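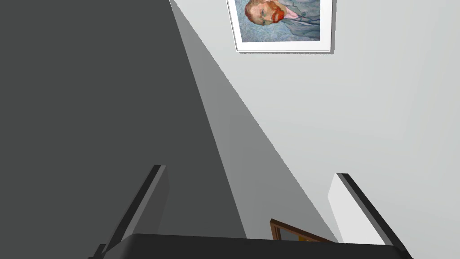
Can't find the way down into the lower Petarwood

I'm on the Kurup quest line in Petarwood and I'm stuck on the part where you have to bring the lantern oil to the hermit. The quest text says he lives "under the roots, where the river turns." I have walked the river from the north bridge to the zone edge and the marker just sits on top of a hill. The map shows no cave. I'm level 38 and playing a Nalline scout, if that makes a difference. Did I miss an earlier quest, or is the entrance somewhere outside the zone?

I also have a second oil flask in my bags from the Tatar camp and can't sell it or drop it.

posted by mossback_ren

Murali Pisharody
22 November 2025

The entrance is outside the zone, on the Tatar side. Petarwood has two layers and the map only shows the upper one until you have been in the lower one. The marker on the hill is right, but the hermit is straight below it.

Go out by the east gate and follow the cart road until you reach the broken mill. Turn south there and keep the cliff on your right. After the second waterfall there is a gap in the rock with two dead trees in front of it. The coordinates I have written down are 100, 4. The tunnel slopes down and comes out in the lower wood next to the river bend. The spiders in the tunnel are a few levels above you, but they don't call for help, so you can pull them one at a time.

You do need to have finished "A Debt in Kurup" first. If you haven't, the gap is there but a guard stands in it and sends you away. Check your quest log under the Kurup heading. If the quest isn't listed as done, talk to the ferryman again.

Nalline characters get a slightly different speech from the hermit. The reward is the same for everyone, 1,351 experience and the bark cloak. The cloak is worth keeping until you are over 100 in woodcraft, when you can make a better one.

The second flask is for the follow-up. Keep it.

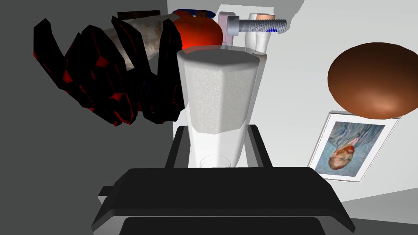

Page 2

dunlin

Same thing happened to me. I just jumped off the hill near the marker and lived, but you need a lot of health or a feather potion. You land on the wrong side of the river and have to swim.

tallow_and_wick

Murali's route works. One correction, the guard moved in the June patch and now stands at the mill, so if you get past the mill without being stopped you are fine. Also the tunnel is one way if you are on the escort part of the quest. Turn in the oil before you start the escort or you will have to walk all the way back through Kurup.

I don't think the jump works anymore. I tried it on two characters and hit the ground both times.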